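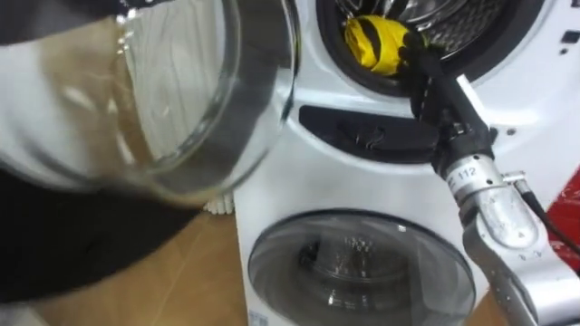
Keeping a Stomach Bug From Going Through the Whole House

Norovirus and its relatives spread fast in a shared home. These are the cleaning steps we use, updated August 2018 after a bad two weeks at our place in Inley.

Pick one bathroom for the sick person if you have two. If you have one, wipe the flush handle, faucet and door knob after each visit. Close the lid before flushing.

Hand sanitizer does very little against norovirus. Use soap and running water, and dry with paper towels until everyone is well. Put the cloth hand towels away.

For hard surfaces, clean up the mess first with paper towels and bag them. Then use a bleach solution. Check the label on your bottle for the disinfecting strength, mix it fresh each day, and leave the surface wet for the full time printed there. Wiping it off early is the usual mistake. Never mix bleach with ammonia or vinegar, and open a window.
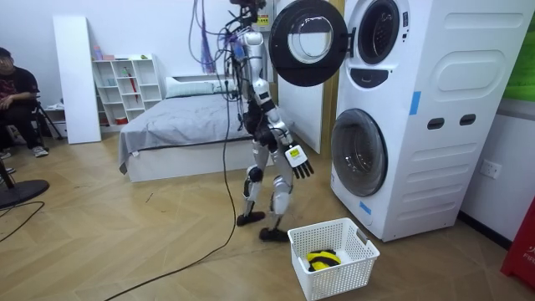 Laundry needs its own routine. Wear disposable gloves and carry soiled sheets away from your body. Don't shake them. Rinse off anything solid, then wash on the hottest setting the fabric allows, with detergent and the longest cycle. Dry on high heat. Don't pack the drum tight — the water has to get between the layers. Wipe the washer door and the buttons afterward, and wash your hands even though you wore gloves.

Pillows and stuffed toys can go through the same wash if the tag says so. Mattresses can't, so put a waterproof cover on before anyone gets sick. Ours came from the Gerbridge outlet for $13 and has held up well.

Dishes go through the dishwasher on the hot cycle. By hand, use hot soapy water and a clean sponge, and throw the sponge out when the illness is over.

The sick person should stay out of the kitchen for at least two days after symptoms stop. This is hard to enforce with teenagers.

Keep a small kit on a high shelf: gloves, trash bags, paper towels, a bucket with a lid, a bottle of plain unscented bleach and oral rehydration packets. Check the date on the bleach now and then — it gets weaker with age, and an old bottle should be replaced.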